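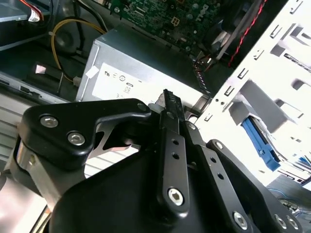
What gripper force limit should we set for the PC teardown task? Use 40 N for connectors and 60 N for anything held by a metal bracket.

On March 20, 2024, Svenja Haslinger wrote:
> The limit in the Jerach config is still 12 N. Fingers slip on the
> power supply. Can we raise it before the student runs?

Changed in the config — pull before you start. Keep the wrist camera on fixed exposure and log every run under your own initials.

Svenja, your run 412 has no force data. Please repeat it.

Recent in this list
- Zanilgate: bench booking for September
- Sterkix fingertip pads, reorder
- Mathias: gripper calibration script

This site uses cookies. Accept | Settings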